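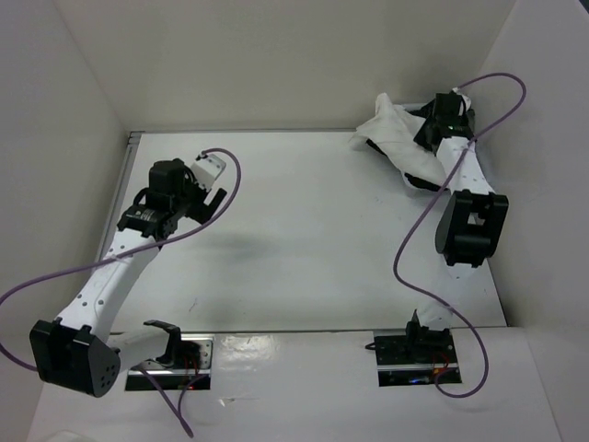 Refugio Camacho
Folding is the wrong test. Ask it to find the second sock, then get back to me.

zelia_shop
I didn't say it could fold everything. I said two arms on a table can work on a cloth now, and five years ago most of us would have called that ten years off. The question in the thread title was "yet." My answer is partly.

Refugio Camacho
Partly doesn't empty my dryer. I have four people's laundry, jeans inside out, a fitted sheet with everything else balled up in it. A single white cloth on a white table is the easy end of the job.

grukthorpe77
A crumpled cloth isn't easy. I did 11 years in a commercial laundry, and the machines there are great at ironing and folding flat sheets once a person has fed in the corners. Getting from a heap to two corners is the part we still paid people for. If an arm can get that far by itself I'd call it progress.

zelia_shop
Right, that's what I was getting at. The heap is the hard part. Rigid stuff is mostly solved if you fix the position.

Aleksandra Cieślak
Solved for whom? We looked at an arm last April for loading blanks into a press. Quote was fine. Then we added guarding, a fixture for each part, and somebody to reteach it when the part changed. We run 415 different parts. We kept the guy.

millrat
We went the other way. One part, long runs, the arm has loaded 2,526 of them since we put it in and I've had to reset it maybe a dozen times. Depends completely on your mix.

Aleksandra Cieślak
Sure, with one part I'd have bought it too.

castellanos_r
Back to the house. I'd settle for slow. If it takes 20 minutes a towel but does it while I'm at work, I don't care. The dishwasher takes two hours and I don't stand there timing it.

Refugio Camacho
Your dishwasher doesn't drop the plates.

castellanos_r
Mine has melted a few lids.

grukthorpe77
Slow is okay for towels. Where I'd worry is who clears the jam. At the plant there was always someone ten steps away. At home a shirt gets caught at 9:15 and the thing sits there until dinner.

millrat
That's my vote too - it needs to know when it's stuck and go on to the next piece. Ours just stops and turns on a light, fine on a floor with people around.

zelia_shop
Okay, so what would change your mind, Refugio?

Refugio Camacho
One mixed basket, start to finish, no person touching it. Kids' stuff included. It can skip the fitted sheet, I can't fold those either.

Aleksandra Cieślak
And post the whole run at normal speed, please. The sped-up ones are useless for costing anything.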